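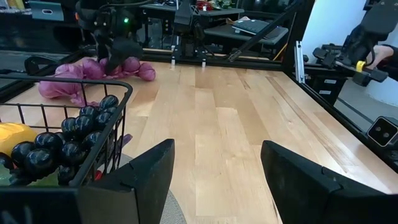
Prirex is taking on table hands for its produce sorting bench at Jurlow. The work is to clear mixed fruit and vegetables from a tabletop into open containers, one item at a time, to a written order. A typical mid-task state has a black wire basket on the left of a pale wooden table, dark grapes piled inside it towards the front wires, something yellow and rounded against the basket wall, and the pink-purple bulbs still lying in a loose pile behind. The grapes go in as a cluster and are not pulled apart. The bulbs are moved singly. A bulb resting over the basket rim counts as not placed, and the task stays open until it is either inside or back on the table.

Post: table hand, fixed term
Number of posts: 4
Hours: 18 per week, in blocks of three hours
Start: September intake
Place of work: Jurlow, ground floor, step-free entrance
Reports to: bench lead

What the work consists of

Each block is made up of short tasks. A task card gives the starting layout, the container to be used and the order in which the items are to be moved. The table hand sets out the layout, carries out or supervises the packing, notes the end state on the sheet and resets the table. A full set is 369 tasks and is shared between the hands on the rota. Nobody is expected to complete a set alone.

Layouts range from sparse (one basket, a few large items) to crowded. In crowded layouts small items end up low in the container and show only between the wires. They must still be entered on the sheet. Use the item names printed on the card and do not substitute local names. If an item cannot be identified from the card, write "unknown" and leave it in place for the bench lead.

Round mats are used under baskets where the card calls for one. The mat goes down first and the basket is centred on it by eye. Loose items go directly on the wood unless the card says otherwise. Cables are kept to the back of the table and must not cross the working area.

Stock

The produce store holds nearly 700 pieces, kept in labelled crates by kind. Brorner supplies the baskets and Meng the replacement produce. Table hands check crates out at the start of a block and check them back in at the end. Damaged pieces go in the returns crate with a tag stating the fault. They are not to be repaired at the bench.

You will need

Steady handling of small and awkward objects, including round ones that roll.
Legible handwriting. The sheets are on paper.
Normal or corrected colour vision, tested at interview with the item cards.
The ability to stand at a table for up to an hour between breaks, or to work seated on a high stool, which we provide.
Willingness to follow a card exactly when a quicker order is obvious.

Previous work in packing, shelf filling, a stockroom or a kitchen is useful but not required. No qualifications are asked for. Training takes two blocks and is paid at the full rate.

Conditions

Sleeves must be close-fitting or rolled above the elbow. No rings with raised stones, no bracelets and no food or drink at the table. Lockers are provided. There is a ten-minute break in each hour and a longer one at the middle of each block. The table is not to be reached across while a task is running; walk round to the other side once the bench lead has called a stop.

How to apply

Write to the Prirex bench office at Jurlow, marking the letter "table hand". State the blocks you can work (morning, midday or late afternoon), any work you have done that involved sorting or packing, and anything we should arrange for you at the table. One side of paper is enough. Do not send certificates.

Applicants called to interview will be given one sparse and one crowded layout to pack and record. The record is marked separately from the packing. Travel within the Jurlow area is repaid on production of a ticket.

Notice posted 2020-12-24. Applications received after the posts are filled will be held for the next intake unless you ask us to destroy them.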